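The **Hanville office plaza** is a paved open space between the office blocks of the Hanville business park. It is used mainly for walking between buildings and for parking motorcycles and scooters. Park brochures call it a "civic square," a label that is hard to support: it has no market, no regular events and no address of its own.

## Parking

Two-wheelers are the plaza's most visible use. They stand in long rows on either side of the open paving, with a wide lane left between them.
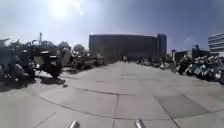 The park's operator, Cetora, has stated that the plaza holds 93 motorcycles. The figure comes from a plan drawn before the paving was laid, and no later count has been published. It also assumes a fixed width for each machine, which takes no account of how people park. Permits are free to tenants and are renewed every April.

## Paving and bollards

The ground is laid in large gray slabs divided by dark joints. The contractor, Storkis, claimed that the joint layout would prevent cracking for 16 years. Claims of this kind are common in the trade and difficult to check, and the terms of the guarantee were never made public.

Squat concrete bollards stand on part of the plaza, widely spaced.

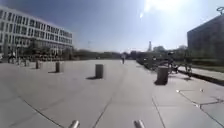

Their purpose is disputed. Cetora describes them as a safety measure against cars. Aarne Kauppinen, in a short survey of the park's outdoor areas, argued that bollards set this way mostly tell drivers where they are unwelcome — a motorcycle can pass between them easily. He found no record of any car having tried.

## Buildings

The surrounding blocks are plain office buildings with flat roofs and windows in regular rows. The exception is a white building with a curved front, four upper floors and a recessed glazed ground floor. It is often credited to the Mittal design office, though the only source is a leaflet issued by Mittal. Motorbikes are also parked near its entrance, beside a few trees.

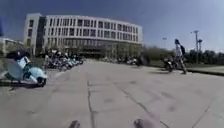
## Paths and planting

A concrete path runs between a dense hedge and a strip of lawn, with a raised white curb on the hedge side. The hedge is promoted as a noise barrier. Hedges do little to block sound unless they are very deep, and Kauppinen's survey treats the claim as decoration. Trimming is scheduled three times a year — on paper, at least.

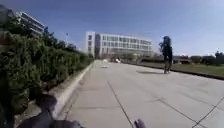 **Is the plaza a public square?**

Only in a loose sense. The land belongs to the business park, and the public crosses it by permission, which Cetora may withdraw. The gates on the north side are locked at 11 p.m.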